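Rerstead Dough Proofing Box, Model 141

The Rerstead 141 is a folding proofing box for bread, pizza and yoghurt cultures. It holds one mixing bowl or two standard loaf tins on a removable rack. Colour: grey only.

Rated power: 200 W
Temperature range: 21 to 49 °C, adjustable in 1 °C steps
Interior width: 40 cm
Water tray: included, aluminium
Cord: 1.2 m, fixed

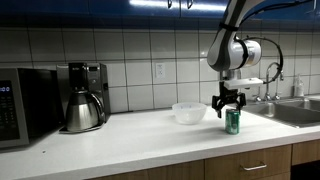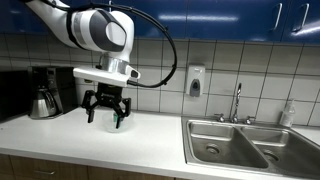 Preheating takes around 40 minutes from a cool kitchen. Fill the water tray to the line before switching on. For sourdough, set 24 to 27 °C and check the dough by volume, as the display shows air temperature at the sensor and the centre of a large batch will lag behind it. Leave the lid closed during the first hour.

Do not use the box on a cooktop or inside an oven. Wipe the panels with a damp cloth. The rack and tray may go in the dishwasher; the base may not.

Spare trays are ordered under part no. 444. The older Skenuleo rack does not fit this model. Stock is next due in January. Trade enquiries: Liya Wolde, Nasution Baking Supply.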